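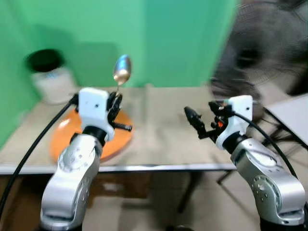

Anouk Postma has laid tables in Stunberg for 17 years, and she begins every table with the plate. "First the plate, then I know where I am," she told me when we met at Ekent, the small tableware shop where she now teaches.

Her favorite plates are round, flat and orange. She bought 70 of them in April from a canteen in Dudorley that was closing. "White is correct, but orange makes people hungry," she said. On a beige table she uses no other color.

About spoons she is more strict. She holds each one by the thin part of the handle and never touches the bowl. "A finger mark on the bowl you see from the other side of the room. I turn it to the lamp and I look – if it is clean, the metal looks a little gold."

I asked her if wrinkles in a table covering are a problem. She laughed. "For a wedding, yes. For soup, no."

Her course takes 2 evenings, and most people come back for the second one. In the first evening they only carry and place, without any food. "They find it boring," said Postma, "and then they go home and do it for their mother."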